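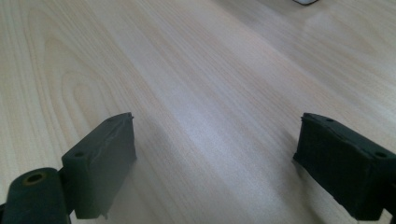 Whose voice is it? The fight over the singing in "Pondness"

The credits of "Pondness" run for just under five minutes, and the name of the woman who sings every song in the film comes near the end, after the drivers and before the insurance company. It is on screen for two or three seconds. The card reads "Additional vocals: Alžběta Lukáč."

Lukáč, who is 54, recorded 11 songs for the movie over nine days in June of last year. When the lead character, a Slovak-American folk singer working the union halls of western Pennsylvania in the 1950s, opens her mouth to sing, the voice is Lukáč's. When she talks, it belongs to the young actress in the role. The trailer has 51 seconds of singing in it and no speech at all.

The film has done well for its size. It opened at the Trorkau festival in the spring, picked up a distributor there, and has been playing in small theaters since the end of the summer. Reviews have been warm, and many of them praised the lead performance for its singing. One called it "a voice you would not expect to come out of someone so young." Lukáč read that one on her phone in a dentist's waiting room.

"I thought, well, no, you wouldn't," she said.

An old practice

Replacing an actor's singing voice is as old as the movie musical. For decades the studios did it as a matter of routine, and the singers were usually paid a flat fee and left off the screen. Some were asked not to talk about the work. A few became well known anyway, years later, when soundtrack collectors started asking questions.

The practice never went away, but it fell out of favor. Audiences now expect the star of a music film to do the singing, and months of vocal coaching have become a regular part of the publicity. Where a second voice is used, it tends to be mixed with the actor's own, so that both can fairly be said to be singing.

"Pondness" didn't do that. According to the production company, Hudec, the plan at first was for the lead to sing everything herself. She trained for four months. The songs are in an eastern Slovak dialect, though, with long held notes and a hard, open-throated sound that takes years to build up, and the test recordings were dropped.

Hudec then went looking for a singer and found Lukáč through a cultural society in Peststead, the mill town where most of the story takes place. She grew up there. Her grandmother sang several of the same songs in the kitchen, and two of the verses heard in the film are her family's versions, which don't appear in any printed collection that she knows of.

What she is asking for

The argument that has followed is partly about money and partly about language. Lukáč was paid a session fee of $899 per song. She says she has no complaint about that and signed the contract with her eyes open. The contract doesn't include a share of the soundtrack album, which was released under the name of the fictional character.

Her objection is to the word "additional." She has asked Hudec to change the credit to "Songs performed by" and to move it up to the main cast on the streaming version. She has also asked for her name on the album, and for a note on the two family verses saying where they came from.

Hudec said in a written statement that the credit "follows the agreement reached with all performers" and that it is "in friendly talks with Ms. Lukáč about future editions." It did not answer a question about the album.

The lead actress has said very little in public. At a question-and-answer session after one screening, a man in the second row asked how she had learned to sing like that. She replied that she'd had "a lot of help from a wonderful woman," and the moderator moved on. A recording of the exchange was passed around online, and that was how many people first found out that there were two performers in the part.

In Peststead

The reaction in Peststead has been mixed. The film played there for three weeks on the one screen still in use downtown, a room with 98 seats, and most of the evening shows sold out. People were pleased to see the old hall and the river bridge. Some were annoyed by the accents.

At the cultural society, where Lukáč leads a women's choir, members tend to see the credit as a small version of something they know well. The songs came over with families who worked in the mills, and for a long time there wasn't much outside interest in them. A folklorist came through in the 1960s and left with several tapes, and the society is still trying to get copies. The choir's younger members, some of whom don't speak any Slovak, say the film has brought in more people at practice than they have had in years. They would like to keep it that way, and not all of them think a public dispute helps.

There is also the question of who ought to have played the part to begin with. The lead has no Slovak background, and a few writers have argued that an actress from the community should have been cast. Lukáč doesn't put much weight on this. She thinks the acting is good. In the scene where the character loses her job at the laundry, she said, she forgot for a while that she had anything to do with the film.

She is less easy about the scenes where the singing starts. Lukáč takes a breath in an odd place in one of the slow songs, halfway through a word, because that is how her grandmother did it. The actress learned to match the breath exactly. Seeing it on the screen, on another woman's face, was the one moment when Lukáč wanted to leave the theater.

"She did her work very well," she said. "I could see how many times she must have listened to me."

The streaming version

"Pondness" is due to start streaming this winter. As of 31/10/2025, the credit had not been changed. Lukáč has a lawyer looking at the rights to the two verses, which may turn out to be the stronger claim. Traditional songs are generally free for anyone to use, but particular versions can be harder to sort out, and a cassette made by her uncle may matter. It has the grandmother singing both verses, with a radio playing in the next room.

The choir, meanwhile, has a concert to get ready for. Three of the songs from the film are on the program. Lukáč will be singing one of them, the slow one, with the breath where it has always been.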